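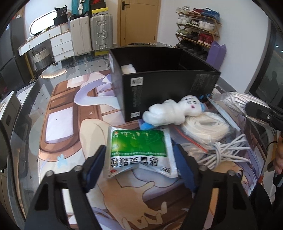
**Sorcha Heffernan**
*Features writer*

June 20, 2022

Anas Salem has slept on more trains than anyone I've met, and he wants you to know it's the best sleep there is. "People ask me how I can stand the noise," he says. "The noise is the good part! You get the wheels, somebody's door sliding, the little bump when they swap engines at two in the morning. I sleep like a baby."

We talked for most of an afternoon, and I had barely taken my coat off before he was drawing me a map of the night service from Plaltstead to Dullcombe, his favorite, with the stops marked by how good the coffee is. He first rode it at nineteen with a ticket his aunt had paid for. The window in his compartment wouldn't close and it was December. He wore every piece of clothing he owned, and by breakfast he'd decided to do it again.

"I woke up and there was the sea," he says. "I went to bed in a city with trash trucks going by and I woke up next to the sea. I'm still excited about that. I'm excited telling you now."

These days he writes a small newsletter about overnight travel called Lumenta, which goes out to 175 readers and has a letters section longer than the articles. He knows plenty of them by their handwriting, as he prints it on paper and they write back on paper. One regular, Souad El-Sayed, sends corrections to his timetables. "She's always right," he says. "I've started mailing her the drafts."

I asked what a first-timer should book. A lower bunk in a four-berth compartment, he told me, and don't pay extra for the private one until you've tried sharing.

"You meet people you'd never meet. I once spent a whole evening with a retired piano tuner who taught me to hear when a note was flat. We had a bag of oranges between us and no piano, so he hummed."

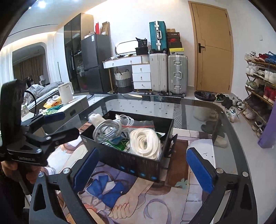 He also has strong feelings about luggage. One soft bag, small enough to fit under the bunk, with your toothbrush and socks at the top so you aren't digging around in the dark while three strangers try to sleep. Slippers are a yes. Hard suitcases make him wince.

Then we got onto track gauge, and he moved to the edge of his seat. "It's 1435 millimeters between the rails on a standard line," he says. "So when you reach a place that picked a different number, something has to give. Some trains get lifted up and have their wheels changed with you still in bed – I stayed up for it the first time and it was wonderful. Slow, loud, wonderful."

What about the bad nights? He laughed and told me about the one when he arrived over four hours late, in the rain, to find the station café shut. He walked up and down the platform with a woman who was heading to her sister's wedding, and they split a stale roll.

"She sent me a picture from the wedding," he says. "She made it in time for the cake."

His next trip is already booked, back to Dullcombe on the lower bunk, window side.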